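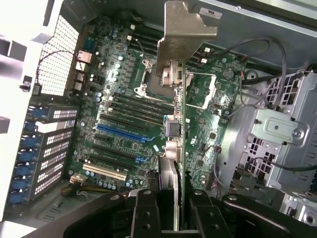
About Bultum

Bultum refurbishes and resells office workstations for small firms and schools. The company works from two sites: intake and testing are at Dustden, sales and shipping at Chevalier.

Each machine goes through an 18-step check that covers the power supply, memory, storage and expansion slots. Drives are erased before any other work starts. Parts that fail are replaced or sent to Kakano, our recycling contractor.

Capacity is 188 units a month. Orders of 40 or more are built to a single configuration – same memory, same drive size, same system image – and ship together on pallets.

Stock lists are updated every June and on request. Warranty terms are printed on the packing slip.

Page last revised 2020-04-24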